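# Chapter 6: Saying Who You Are

Every company sooner or later has to introduce itself, and most do it badly. The "About Us" page gets written last, by whoever left the meeting to take a call, and it shows.

Consider Ultuneck, a maker of kitchen storage. Its first company profile ran to 86 words, 20 of them adjectives. It was "dynamic" twice. A reader could reach the end without learning that the firm sold jars.

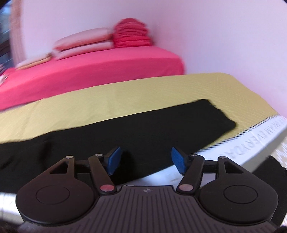 *Figure 6.1. Gripper with blue rubber finger pads.*

A profile has a small job to do. It tells a stranger what you sell, who buys it and why they might call you before they call Gradano down the road. Anything left over is decoration - pleasant enough, but it won't pay the rent.

Falcão, a bedding supplier, once spent August arguing over the word "passionate." The word stayed. The phone number, sadly, did not.

In this chapter you will learn to:

- state a company's business in one plain sentence
- tell a claim from a fact
- cut a 100-word profile to 60 words and keep the phone number

Keep a profile you dislike close at hand as you read. Your own employer's will do nicely.
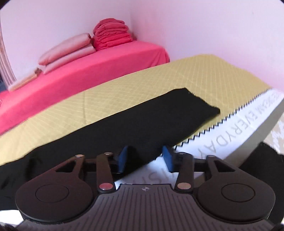

## 6.1 The First Sentence

Dornoreo opens its profile with "In today's fast-moving world." The company sells doorstops. Before reading on, write a better opening - one sentence, and it must contain the word "doorstops."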